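Folding hand towels for storage: the thirds method

Towels that are stacked any old way take up more shelf than they need and slide over when one is pulled out from the middle. The method set out on this page gives a flat, square-edged bundle from any plain rectangular hand towel, and it works on a small table. It does not suit round towels, fitted covers or anything with a hood.

What you need

A level table at hip height, clear for at least twice the width of the towel.
A cloth to cover the table. Cotton or felt will do.
An open box or basket for the pile.
A ruler, for the first few towels only.

The cloth matters more than it may seem. On a bare, smooth top the lower layer of the towel moves whenever the upper layer is pulled, and the edges drift apart. A cloth holds the lower layer still. Choose a colour that contrasts with the towels, as this makes the edges and corners easier to find. Pull the cloth tight at the corners before starting. Slight wrinkles do no harm, but a ridge under the towel will show up as a crease in the fold.

Step 1. Set out the box

Stand the box beyond the far edge of the table with its flaps open. Coloured cloths and plain ones can share a box, provided they are separated again before they go on the shelf. Work through one kind at a time.

Step 2. Put the towel down

Take one towel and place it near the middle of the table. Do not try to shake it flat in the air; a thick towel will fall back on itself and trap a fold underneath.

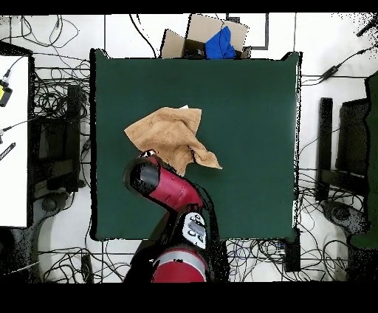 Ernitz Linen Notes | Household section | 03/07/2019
Filed under: Folding, Storage

A bunched towel should be opened from a corner. Find whichever corner points outwards from the heap, hold it down, and follow the hem from it to the next corner. Draw that second corner away until the hem between the two is straight. This is the base edge, and the other steps are measured from it.

Step 3. Open the towel

Hold the base edge down and lift the loose part of the towel upwards and away from you. Lower it slowly. If a dark line remains across the surface, there is still a fold beneath it — lift again from the nearest side and lay that part down a second time. Pressing on the line will only fix it in place.

Step 4. Square the corners

Smooth from the centre towards each corner in turn. Hems often shrink more than the body of the towel, so the long sides may bow inwards. Pull the corners until the sides are as straight as they will go, and leave any remaining error at the edge opposite the base.

Step 5. Fold lengthways in thirds

Bring the left long side over by one third of the width, then the right side over the top of it. The right side should stop 5 mm short of the left-hand fold. Without that gap, the top layer tends to creep over the edge when the towel is folded again.

Step 6. Fold the length

Turn the label end in first, if there is a label, so that it finishes inside the bundle. Fold the strip in half, then in half again. For shelves less than 100 mm high, stop at one fold and store the towels two abreast.

Step 7. Stack

Place each bundle with its rounded fold facing the front of the shelf. Turn every second bundle back to front if the pile begins to lean.

Faults and remedies

Bundle thicker at one end: the base edge was not straight. Return to step 2.
Layers sliding apart: the table cloth is loose. Pull it tight again.
Bundle springs open: fold the length once more, or place it under heavier towels overnight.

Bath sheets need a larger table and are dealt with on a separate page.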